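How to Keep Track of Keys in a Shared Workshop

Posted in August by Trodari Workshop Notes

A shared building collects keys quickly. There is the front door, the side gate, the tool cage, the paint cupboard, the meter box, and a padlock or two that came with the lease. If more than a couple of people use the place, you need a system for who has what. The one below takes an afternoon to set up and a few minutes a week to keep going.

Step 1. Gather every key

Ask everyone to bring in what they have, including keys they think are useless. Empty the desk drawers and the tin by the kettle. Put everything on one table and leave it there until you are done with step 3.

Step 2. Match keys to locks

Walk the building with the keys and try each one. Turn it both ways before you decide that it works, as a worn copy will often go in and then stick. Write down the lock, the number stamped on the key if it has one, and how many copies you found. Our first sheet had entries like "side gate, 772, two copies" and "tool cage, 1674, one copy."

Keys that fit nothing go in an envelope marked with the month. Keep the envelope for a year. We threw ours out too early and had to drill the lock on a Marchuk cabinet that came back from storage.

Step 3. Decide what goes out and what stays in

Sort the matched keys into three groups:

- Personal keys, which a member carries all the time. Usually this is the front door only.
- Day keys, which are borrowed and returned the same day.
- Spares, which stay locked up and are used only to cut new copies.

Always have at least one spare of every lock. If you have a single copy of something, get another cut before it goes into use. Cut from the original if you can. A copy of a copy is where most of the sticking keys come from.

Step 4. Label without giving the address away

Never write the building name or the street on a tag. Use a short code and keep the list that explains the codes somewhere else. Ours use a letter for the floor and a number for the door, so G3 is the third door on the ground floor. Write on both sides of the tag with a paint marker. Ballpoint rubs off in a month.

Step 5. Give the day keys a fixed place

Pick a spot that people pass on the way out but that can't be seen from a window or the front door. One hook holds one key or one set. Doubling up makes it hard to see what is missing. Set the rack at a height that everyone in the group can reach, and screw it into studs or use proper wall anchors.
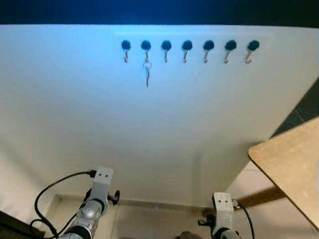
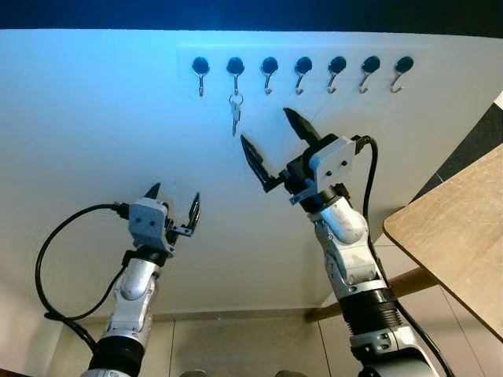
Seven hooks in a single row on a white wall.

Give each hook a code that matches the tag. Leave a hook or two spare if you have the room, or you will be buying a second rack by winter.

Step 6. Set up a sign-out sheet

A clipboard works better than a phone app in a dusty room. You need five columns: date, key code, name, time out, time in. Tie a pencil to the board. We tried a sheet with a column for the reason and people stopped filling it in.

A fresh page each month is enough for most groups. Keep the old pages for as long as you keep other building records.

Step 7. Check once a week

Pick a quiet time and compare the rack with the sheet. Anything signed out and not returned gets a message the same day. Once every six months, open the spares box and check it against the list too.

When a key goes missing

Give the borrower two days to look. After that, decide by lock. A lost paint cupboard key means a new copy. A lost front door key means a new cylinder, and you should plan the money for it. Ours cost $410 with 44 member keys to replace, and most of that was the keys.

Tell members when they join who pays for a lost key. Put it in the same paragraph as the deposit, and have them initial it.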